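February, open day at Durine

Took the early bus to Selport and got to the Durine open day before 10. The work on show was hand-held grippers, used for picking packaged goods.

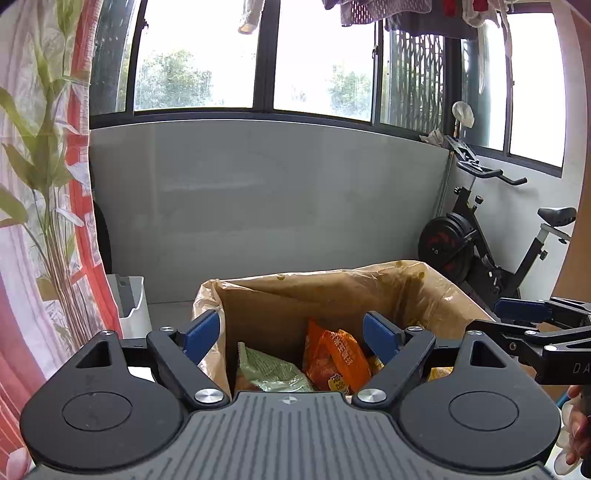
Blue pads spread wide over the box, orange package still inside.

I stayed for the talk after. They said they have 2,045 recordings so far and want 200 more from homes like this one. I asked if snack bags are harder than cans and the answer was yes -- foil slides and changes shape. I wrote that down.

Coffee was free. Bus back to Gumamley was 4 minutes late. I would go again if they do one in Fajardo. Need to call about the heater tomorrow.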